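News from the trench: a villa at Saltow?

Well, what a summer that was! I've finally sat down with my notes and a pot of tea, so you can all hear what we got up to on the hill at Saltow last July. I was there for 22 days and I still find grit in my boots.

We'd gone looking for a bit of Roman road. On the second morning we hit a wall instead, a proper one, flint and mortar and nearly as wide as my arm is long. By the end of the week we had two rooms and part of a third (my corner, thank you very much) with a patch of plain red floor still in place. The floor tiles alone came to 772 pieces once they'd been washed and bagged, and I must have scrubbed half of them myself with a toothbrush.

My favourite find is tiny, though. It's a bone hairpin with a little round head, and whoever dropped it did so the better part of 2000 years ago. I held it for all of ten seconds before it went off to be boxed up, and I was grinning for the rest of the day.

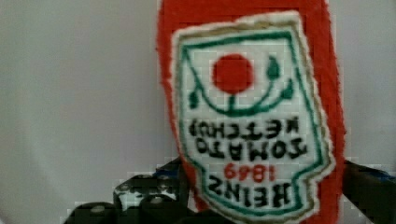

What happens next

The pottery is being sorted over the winter, and there's plenty of it: 1101 sherds, mostly grey kitchen ware, with a few scraps of the shiny red stuff from Gaul. The charcoal from the hearth has gone away for dating and we're hoping to hear before Easter.

We go back this July, to open a longer trench towards the stream. If there's a bath house I reckon that's where it'll be, but I've been wrong before (see "Roman road"). You don't need any experience, just a hat, a kneeling mat and a good pair of gloves. Put your name on the list at the next meeting if you fancy it.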